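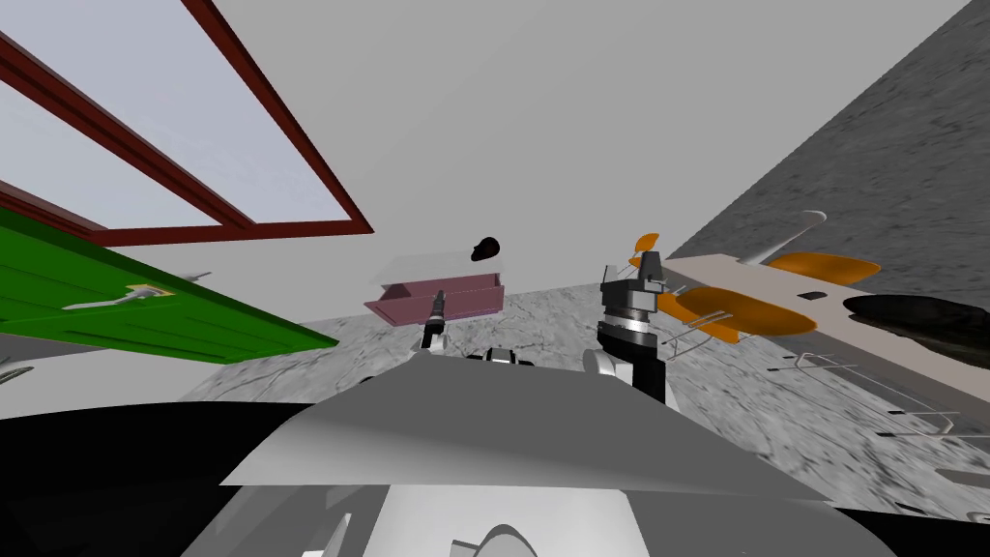 prurkano-glazing: steady-state heat loss for windows and walls

Version 3. Command-line tool and data tables.

Overview

prurkano-glazing calculates heat loss through the envelope of a single room. It reads a plain text file listing the surfaces of the room, looks up a U-value for each one, and writes a table of losses in watts. It was written for older houses with masonry walls and wood window frames, where the standard tables tend to assume a wall type the house does not have.

The tool is steady-state only. It does not model solar gain, thermal mass or moisture. If you need hourly results, export the surface list and load it into a dynamic package.

Contents of the repository

src/ holds the calculator and the file parser.
tables/ holds the U-value tables, one file per surface class.
rooms/ holds sample input files.
tests/ holds the regression tests and their expected output.

Installation

Unpack the archive and run make from the top directory. A C compiler and the standard math library are the only requirements. Run make check before using the results for anything. All tests should pass on a clean build. If the rounding tests fail, check whether your compiler has fast math turned on and turn it off.

Input format

One surface per line, fields separated by tabs. Lines starting with a semicolon are comments. The fields are, in order:

name, free text, no tabs
class, one of wall, window, door, roof, floor
area, in square meters
code, an entry in the matching table
boundary, one of outside, ground, heated, unheated

Window area is the full rough opening, frame included. The frame fraction comes from the table entry and is applied by the calculator. Entering glass area alone will understate the loss, and the parser has no way to catch it.

Wall area is net of openings. Earlier versions took gross area and subtracted the windows, which gave wrong results when a window was listed before its wall. Files written for version 1 need to be converted with the upgrade script in src/.

Surfaces with boundary set to heated are kept in the output with a loss of zero, so that the area check still adds up.

Tables

The tables contain 119 entries. Of these, 34 are window entries, split by number of panes, frame material and gap width. The rest cover walls, doors, roofs and floors.

Entries marked C come from the Cleltach wall survey, which logged heat flux through solid stone and rubble walls over one heating season. Each value is the mean of the accepted nights. Nights with a temperature difference too small to give a stable reading were dropped before averaging. Sensors were fixed to the inside face at least 60 centimeters from any corner or opening.

Entries marked O come from the Oron window set. These are calculated, not measured, and assume a sound frame with intact putty. A loose sash will do worse, mostly through air leakage, and leakage is handled by the separate air change setting.

Entries marked P use the Perić correction for thick walls with a loose core. The correction lowers the U-value and should be left off unless the core has been confirmed by drilling.

Usage

prurkano -t tables -i 20 -o -5 rooms/corner.txt

The -i and -o options set inside and outside temperature in Celsius. The -a option sets air changes per hour. If -a is missing, ventilation loss is left out and the output header says so.

Output is tab-separated. Add -s to sort by loss, largest first.

Known problems

Roof entries ignore rafters and overstate insulation on steep pitches with wide timbers.

Ground floors use a fixed soil temperature. This is acceptable for January and February and poor for October.

The parser accepts a decimal comma but silently truncates the number in files saved with a byte order mark. Strip the mark first.

Curved bays must be entered as flat segments.

Changes in version 3

Net wall area replaces gross area.
Added boundary type unheated, with a reduction factor set by -u.
Removed the built-in currency conversion.
Fixed a sign error in door losses when the outside temperature was higher than the inside temperature.

License

Code may be used and changed freely as long as the notice in src/ is kept. The tables may be redistributed with their source marks intact.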